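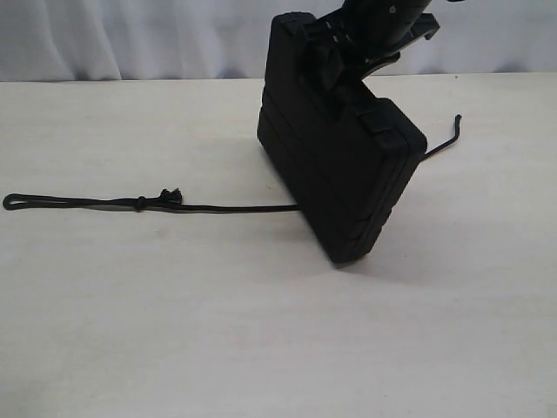
Photo: Lefteris Christodoulou

Home | Workshop | Finishes | Tools | Back Issues | Subscribe

The Shellac Shelf-Life Scare

Ask three furniture finishers how long mixed shellac lasts and you'll get three numbers, each delivered with total confidence. Six months. A year. One man in Hayes told me eight weeks, and he wouldn't budge. He also sells shellac.

I've been suspicious of the short numbers for a long time. The chemistry behind them is real enough. Shellac is a natural resin, and once it sits in alcohol it slowly reacts with it. Old shellac dries softer, takes longer to do it, and at its worst stays gummy for good. I've had a tabletop that took a thumbprint a week after the last coat. So I don't doubt that the stuff goes bad. I doubt that anyone selling it can tell me the day.

Geklow, whose flakes I've used for years, started printing a "best within" date on its premixed cans in July. Fledska went further and now tells customers to throw out whatever they haven't used by the end of a season. At $80 for the big can, that's a strong opinion about my money.

Jucélia Peixoto restores chairs and small cabinets, and she keeps every jar she has ever mixed, each with a strip of masking tape on the lid. I went to see her because she actually tests hers. A puddle the size of a quarter goes on a piece of glass and sits overnight. In the morning she presses a fingernail into it. If it's hard, she uses the jar. If it dents, the jar becomes sealer for the insides of drawers, or it goes out.

"I have a jar of dark flakes that passed after two years," she told me. "And I have one that failed in a month. It was next to the heater, so that one's on me."

Heat seems to matter a great deal, and so does the grade. Dewaxed blond shellac, the kind everybody wants because it's pale, tends to give out sooner than the darker waxy types. Water in the alcohol doesn't help either. None of this fits on a label, and a single printed date papers over all of it.

Then there's Lonex, an additive that promises to "renew" an old batch. I put the recommended dose in a jar that had failed the glass test, waited the full day, and tried again. It still dented. Maybe I did it wrong — the instructions run to one sentence — but I won't be buying a second bottle.

My own habit is dull. I buy dry flakes, keep them somewhere cool, and mix a two-pound cut in small amounts. I strain it through an old T-shirt and sand the last coats with 200 grit or finer. Any jar I have doubts about gets the glass test before it goes near a customer's table.

Last updated: Tuesday, December 2, 2025

Comments

oldplane: Glass test is good but I do mine on scrap of the same wood. Glass is too kind.

Marnie T.: Threw out a full can last spring because of one of those dates. Now I'm annoyed.

rubbedout: Flakes go bad too, you know. Had a bag that wouldn't dissolve at all, just swelled up into jelly.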